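A table, a curtain and something to roll

She has run the games table at the Rarnham family centre for longer than she cares to work out, and when I asked how it all began she laughed and put the kettle on before she would tell me a thing.

"It was raining, and we had two boxes of donated bits and no idea what to do with them," she said, once we were settled with our mugs. "So I put a cloth over the table and tipped a few things out, and the children did the rest, bless them!"

The cloth matters more than you might think. She tried a bare table first (a dreadful racket, and everything ended up under the radiator) and then an old bedspread, which rucked up. What she likes now is a covering with a bit of fuzz to it, so that a ball slows down and a small child has a chance of catching it.

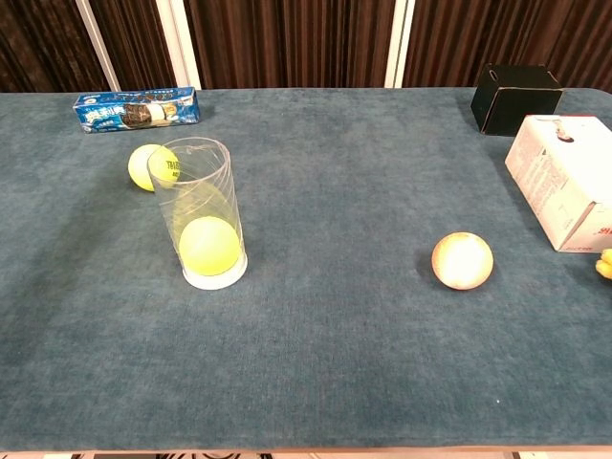

"Tennis balls are my favourites, always have been," she went on. "You can see that yellow from the other side of the hall. And give a toddler a clear cup with a ball in it and they'll look through the side, then in at the top, then through the side again. I've known it last a whole cup of tea."

She likes a plainer, paler ball alongside the bright ones too, for the children who prefer something quieter, and she is not above leaving a packet of biscuits at the back of the table. Oreos go down well with the parents, I gather, and with her.

Does she ever buy proper toys? She thought about it for a good while, turning her mug round. "Now and then, if somebody gives us a bit of money. But then I put the cup out again and they all come back to it."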